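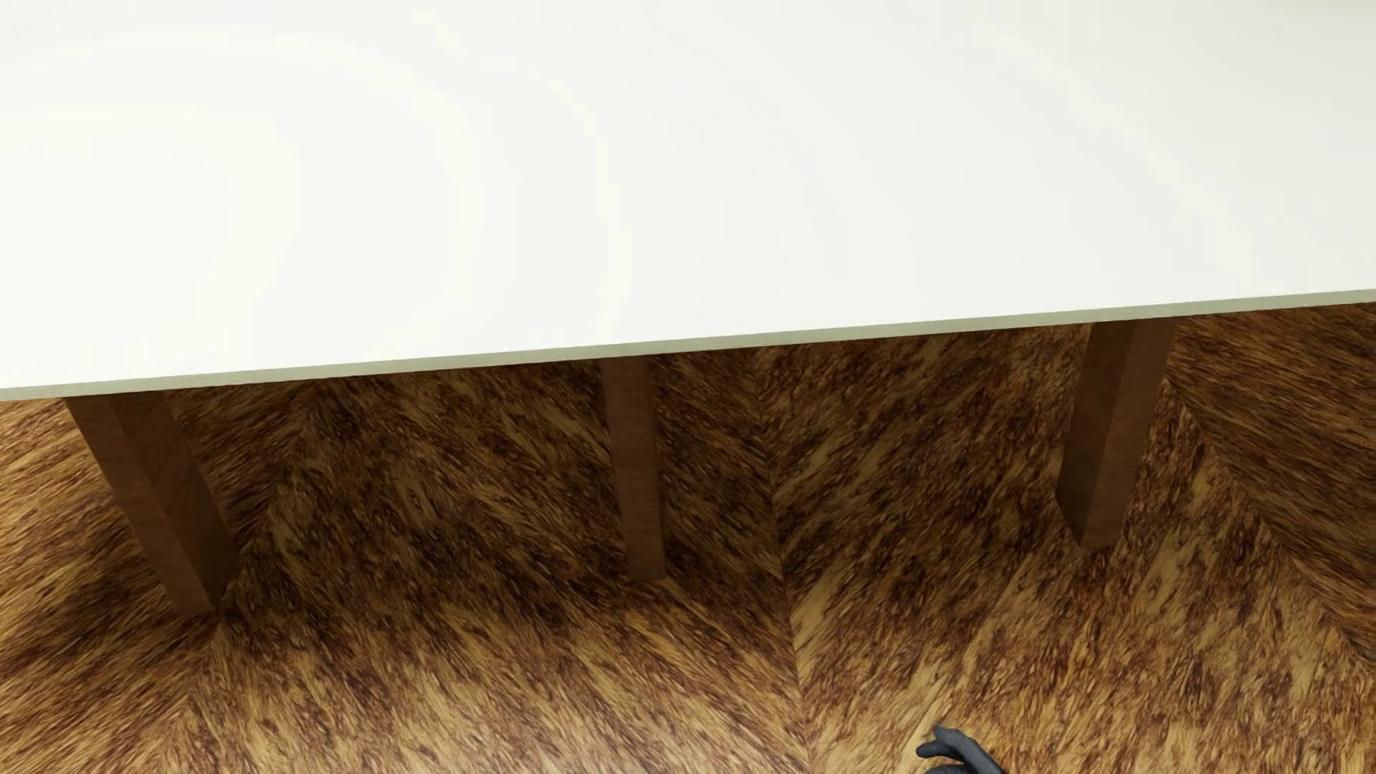 *Simulated house, looking down over the long table and the parquet. One gripper is just in view at the bottom.*

**Skirkance progress note, December**
To: Gobnait Sheehan, Kettani
From: Naheed Mohmand

We planned to spend this period on walking routes through the furnished house. We spent most of it on the robot refusing to walk through the furnished house. The budget is unaffected, the schedule less so.

## The fault

Out of 494 simulated runs, 100 ended in a protective stop with nothing in the way. The robot would set off, take a few steps, decide that disaster lay ahead and freeze. The log gave the cause as "obstacle, floor level" every time, with great confidence.

Tadhg Ó Riain replayed the stops and found they clustered where ceiling lights reflect off the polish. The depth filter was reading a bright patch as a solid object. Hwa-young Sun turned the floor gloss down to zero and the stops went away. We were very pleased until she put the gloss back.

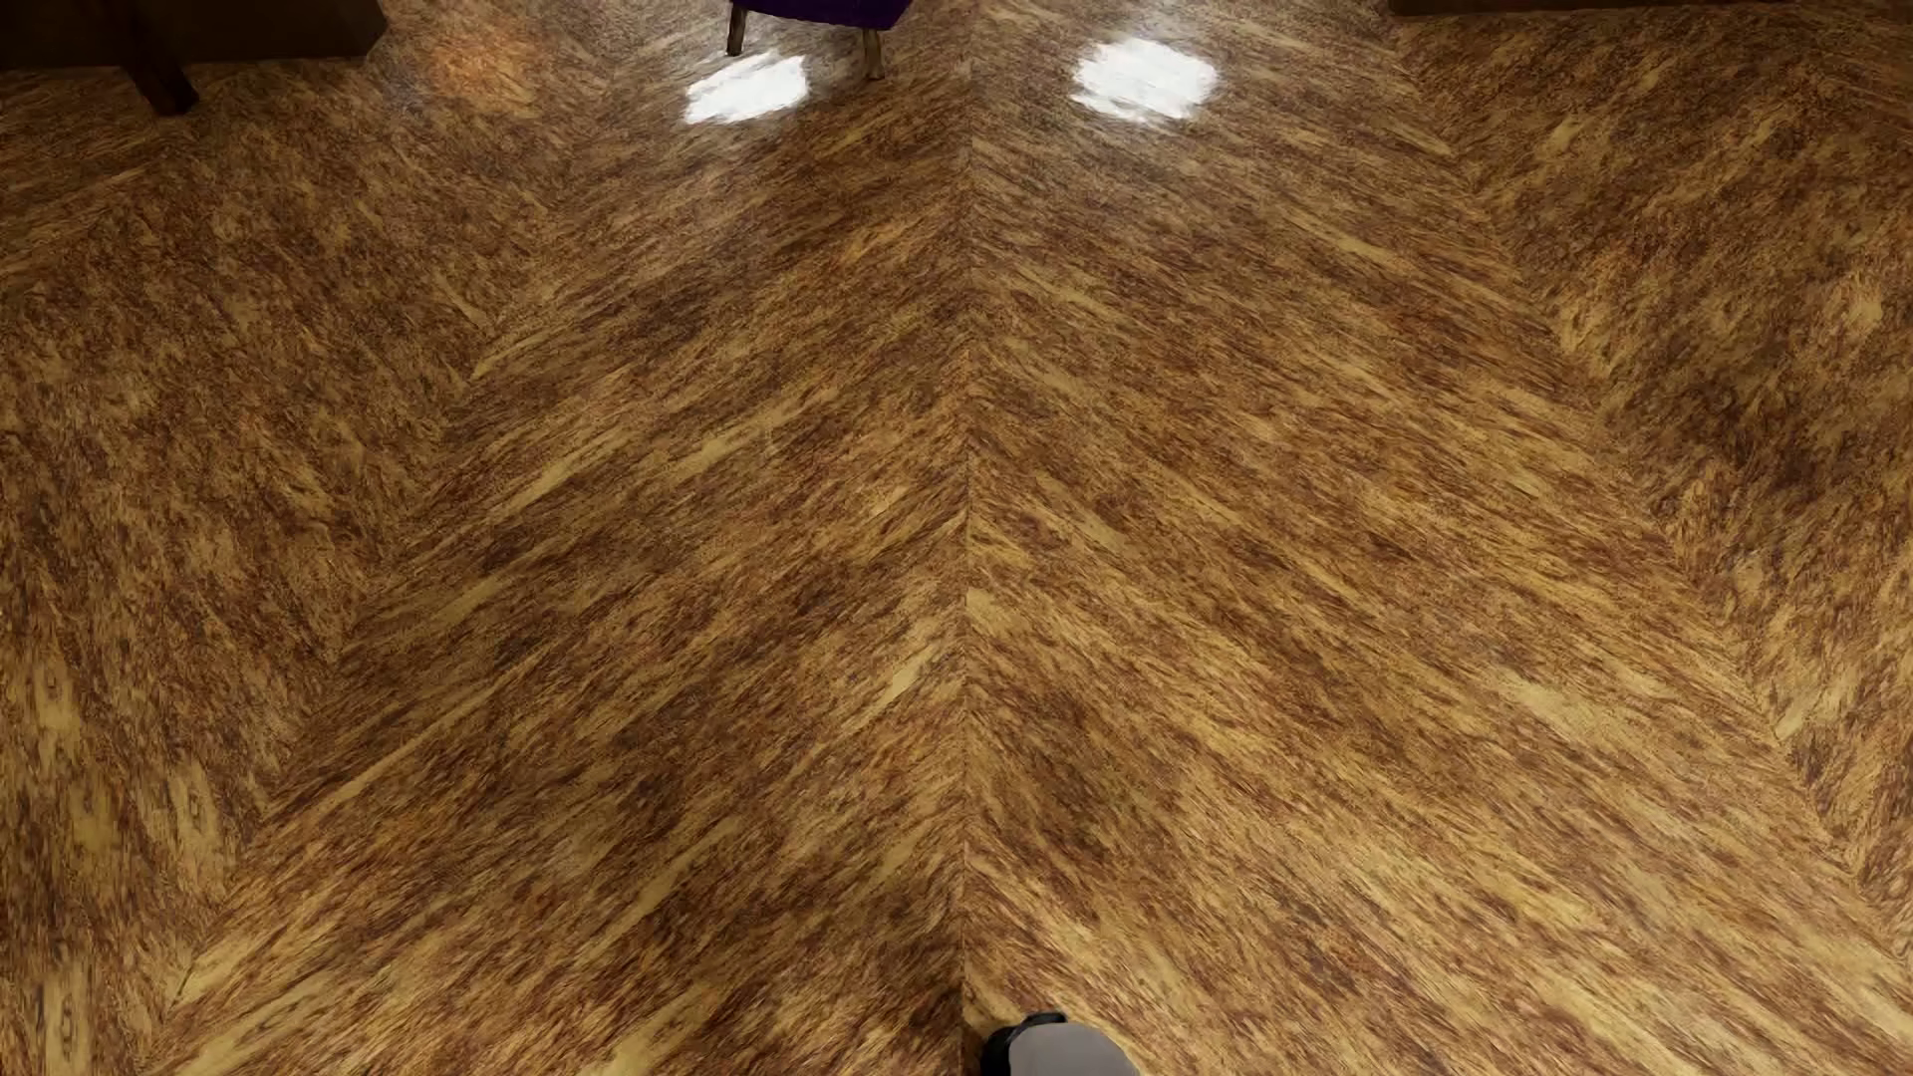

## The safety matter

A robot that stops too often is a nuisance. The more serious item came out of our first fix, which I approved. We raised the brightness threshold so that the filter would ignore glare. It then also ignored a white test block placed on the floor, and the robot walked into it in 40 runs. Had this been hardware, you'd have had a phone call instead of a note.

The change was rolled back the same afternoon. Nothing from that branch reached the Drivon controller, and Donal Mac Carthaigh has locked the threshold so that it takes two people to edit it. I am no longer allowed to be both of them.

## Where we are now

- The filter now compares a bright patch across several viewpoints before it calls a stop. Early runs look better, but I wouldn't sign anything yet.
- The white block stays in the test set for good.
- Route tests near the stairs are on hold until the stop rate settles.
- The Esar handover moves back one month.

We need a yes or no from you on the new handover date. We aren't asking for more money.
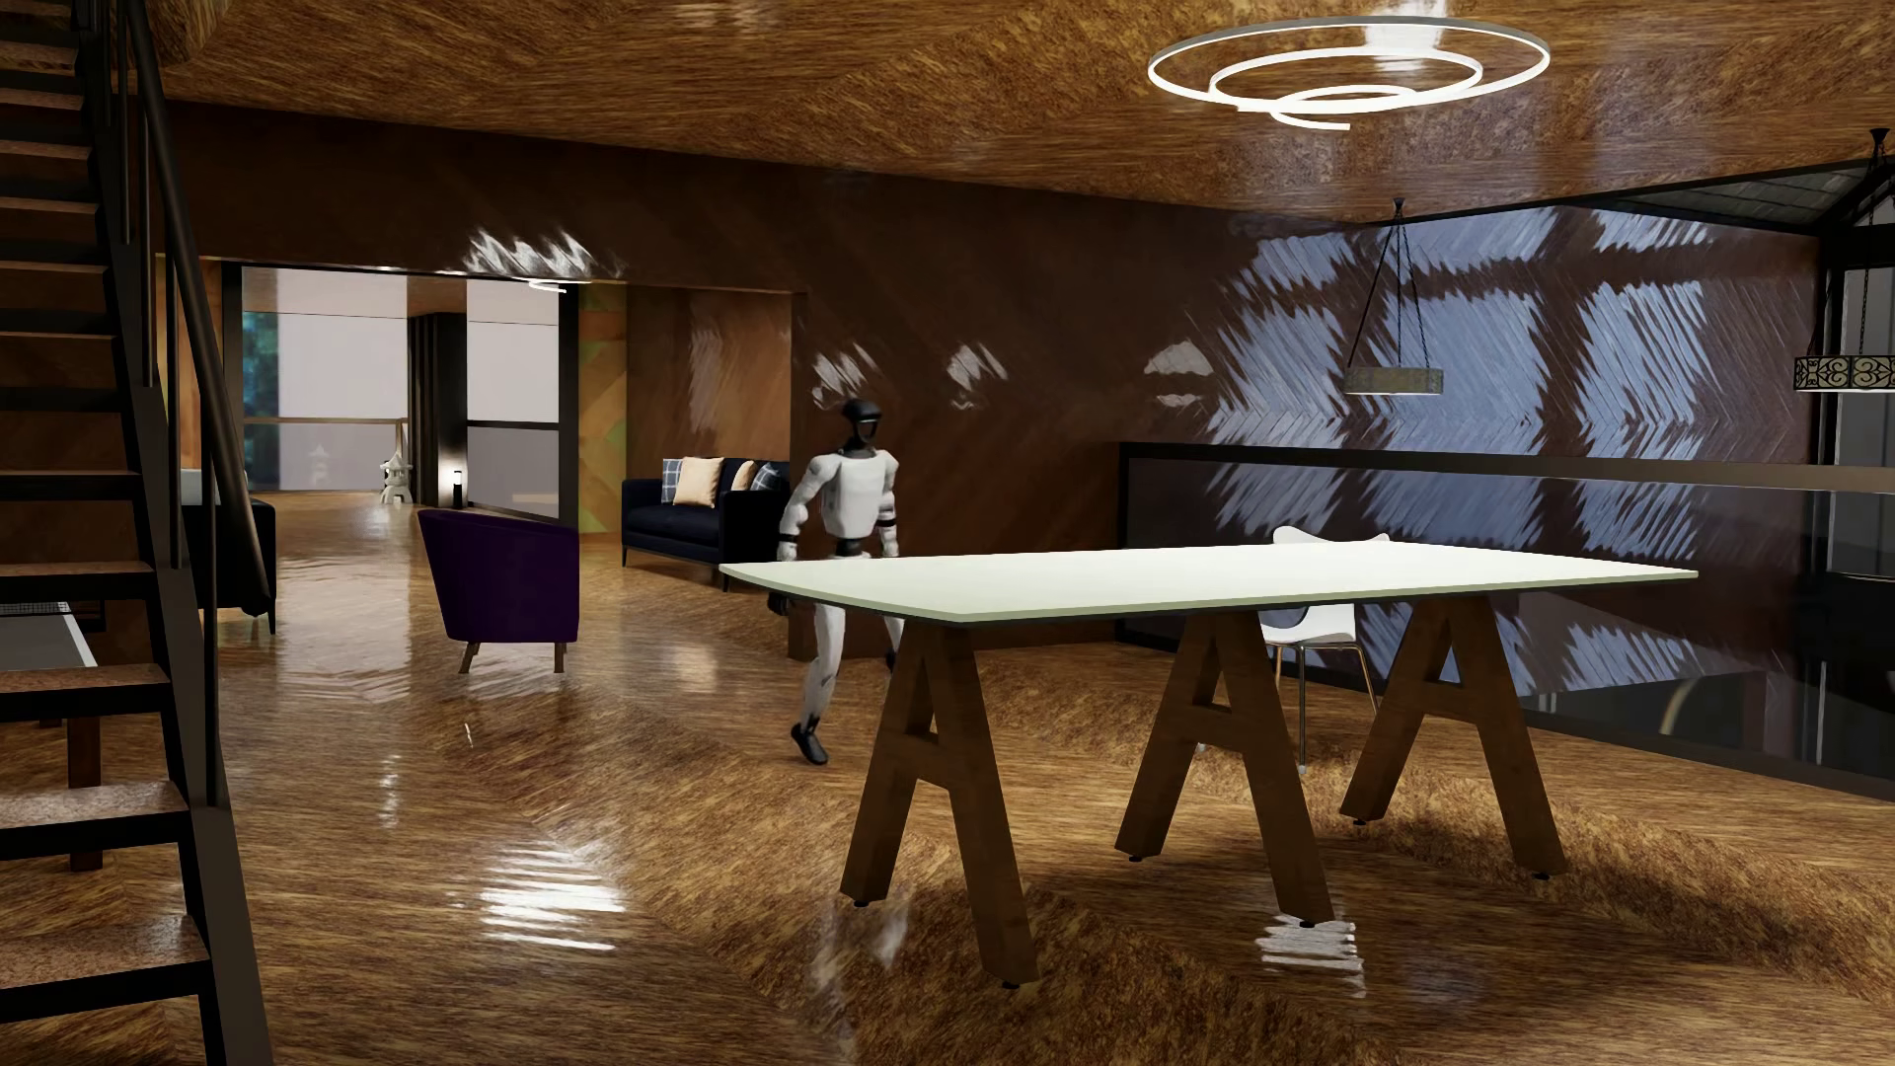
*Mid-stride at the left end of the long table, living area behind.*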